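Shape-sorter boards: frequently asked questions

Grustside Toy Library lends play equipment to families, childminders and nurseries in Lamden and the villages nearby. The questions on this page come up most often at the desk and by email. If yours is missing, ask when you next call in.

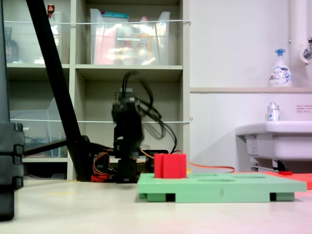
Words: Oona Ikonen, Grustside Toy Library
Page last checked in April

How many shape sorters do you have?
The library has 26 sorter sets in the catalogue, and 13 of them are the board type. The others are boxes, buckets and stacking posts. Search the catalogue for "sorter board" to leave out the rest.

What is the difference between a board and a box?
With a box, the block drops through the hole and is gone until somebody opens the lid. With a board, the block stays in its hole where the child can see it and get hold of it again. Many younger children prefer the board for this. Boxes suit children who like posting things.

Do all the boards have the same holes?
No. Some have rounded openings such as circles and ovals, some have straight-sided ones, and many mix the two. The catalogue entry lists the shapes for each set. Please read it before you reserve, as two boards of the same colour can be quite different.

Which shapes are easiest to begin with?
The circle, because it goes in whichever way it is turned. A square comes next for most children. The octagon is often mistaken for the circle, so expect a few tries. The cross usually comes last, as all four arms have to line up at once.
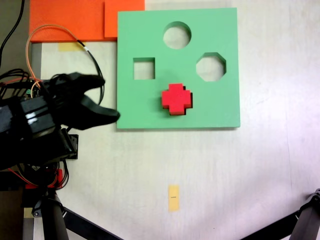
Green board with the red cross in its opening.

The block is in but it sits at a slant. Is it the wrong one?
Probably not. A block can go in slightly tilted if one side was pushed before the other. Lift it, set it level over the opening and press in the middle with a flat hand. If it still won't sit down, look for crumbs or dried paint in the opening. Don't use a mallet on it.

A block is stuck. How do I get it out?
If the openings go right through the board, turn it over and press from behind with your thumbs. Otherwise wiggle the block from side to side while pulling up. Please don't lever it with a knife or screwdriver - it marks the edge, and the next block catches on the mark.

Does the board go flat on the table or on feet?
Either is fine. Sets that come with feet should have one at each end, so that the board stands clear of the table. Flat is steadier for a child who leans on things. Check that the feet are back in the bag before you return the set.

Can the blocks be a different colour from the board?
Yes, and we think it helps. A red block on a green board is easy to find and it is plain to see when it has gone in. For a child who has trouble telling red from green, ask us for the Dovia set, which has dark blue blocks and a cream board.

What age are they for?
We lend boards for children from 18 months, with an adult sitting by. Older children enjoy them too if you put the blocks in a cloth bag and have them find the right one by touch. The Cârstea set has small pieces and only goes out to families with no child under three.

How should I clean a set?
Wipe the board and blocks with a damp cloth and a drop of washing-up liquid, then dry them with a towel. Go round the inside of the openings with a cotton bud. Don't soak anything, and keep it all out of the dishwasher.

How long can I keep one?
Four weeks. You can renew once by phone or email unless another member has reserved the set. Nurseries may keep a set for half a term.

We have lost a block. What now?
Tell us before you bring the set back and give the catalogue number from the bag. Set 703, for instance, has spare blocks in stock, and set 183 has none, so we would have to get one made. There is no charge for the first lost block. After that it is £2 each.

Can I give you a sorter we no longer use?
Yes, if it is complete and clean. Leave it at the desk during opening hours with a note saying how many blocks it should have. We can't take sets with flaking paint or split edges.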